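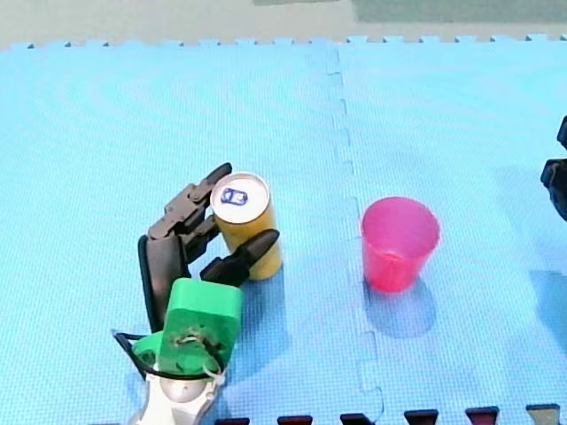 Yellow can and pink cup on interlocking foam tiles.

Upholstery cleaning: changes to the winter service

Nov 27, 2020

Tovammont has revised its procedure for fabric sofas, armchairs and dining seats. The new procedure applies to all bookings from January.

Each item is now vacuumed with a crevice tool before any liquid is used. The technician then tests the cleaning solution on a hidden area, normally the underside of a cushion, and waits 18 minutes. If colour transfers to a white cloth, the job switches to low-moisture foam at no extra charge. Viscose and untreated velvet are no longer accepted for hot water extraction.

Drying time after extraction is some 4 hours in a heated room with a window slightly open. Loose covers should not be zipped back on until the inner pad is dry to the touch. Please keep pets off the seating overnight.

Stain protection is quoted separately and needs a second visit. It does not make fabric waterproof, and spills should still be blotted promptly with a plain cloth.

Morven Lindsay now handles upholstery bookings; Alistair Cruickshank remains the contact for carpets and rugs. When booking, please give the care code on the sewn-in label and the number of seats. Existing customers should quote their account number. Cancellations require two working days' notice.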